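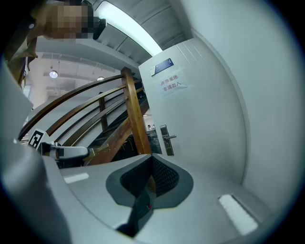 Buy the bigger one or buy none, wrote Deepika Acharya under my article on damp walls, because a small dehumidifier only makes noise and a warm corner. I had the small one in my basket when I read her comment. I bought it anyway, and after one winter with it I think she is partly right.

Home Reviews Heating and Air Kitchen Archive
Search this site Enter a word Go

Plirnel small dehumidifier, one winter of use

We live on the ground floor in Holtside, with the bedroom on the north side of the building. From October the window is wet every morning, and behind the wardrobe there was a gray stain which I cleaned two times and which came back two times. Our landlord proposed to paint over it. I preferred to try a machine first.

The Plirnel is the height of a kitchen trash can and it weighs less than I expected. The tank holds 800 milliliters. There are two speeds, a light for the full tank, and a button to turn the display off at night. I mention this button first because my previous machine, a Swanson, had a blue light that one could read a book by, and no possibility to stop it except tape.

How much water

On the first night it filled the tank before I woke up. I was very impressed, but I must be fair: the air in the room was terrible and any machine would look good. After the second week it collected half a tank per night, and in dry frost almost nothing. My small hygrometer showed less humidity week after week, and in February the window was dry at seven in the morning. The stain did not return so far.

In the living room it was a different story. The room is open to the kitchen, and when we cook pasta the machine has no chance. I let it run there a whole Sunday with the doors closed and the number on the hygrometer did not move. For this kind of room Deepika's advice is correct.

Noise

On low speed I can sleep beside it. It is a steady sound, like a refrigerator in the next room. On high speed I cannot, and my husband, who sleeps through everything, also asked me to turn it down. Every time the compressor starts there is a short knock. You get used to it after some nights, or you put a folded towel under the feet, as I did.

Things I don't like

The tank comes out from the back. In the shop this looks like a small detail. At home it means you cannot put the machine near a wall, and when the tank is full you have to pull it out without seeing what you do. I spilled water on the floor more than once. The Swanson had the tank in front and I miss it.

The filter is easy to wash, but it takes long to dry, and the manual does not say if you can run the machine without it meanwhile. I wrote to the company. The answer came after 8 days and said I should consult the manual.

The cable is short. I understand that extension cords are not recommended for this type of machine, but then please give us a longer cable – not every bedroom has an outlet in the right place.

Cost

I paid 33 more than for the no-name model in the same shop in Gimcombe, and for this you get the quiet low speed and a drain hose. I have not used the hose, as we have no drain in the bedroom. On the electricity bill I saw a difference, but it was a cold winter and I can't say which part belongs to the machine.

Would I buy it again

For a closed bedroom, yes. For a basement or a big room, no, take a model with a larger tank. If you are often away, also think about the hose, because when the tank is full the machine stops and the room becomes damp again.

I give it 8 out of 10. With the tank in front it would be a nine.

Share 10 Comments 2

Jhonatan Rengifo
Did you try it for drying laundry? I have the same type of room and the clothes need two days.

Reply from the author
Yes, a few times. With the door closed and high speed the shirts were dry by the evening, the jeans not. Leave some space between the rack and the machine.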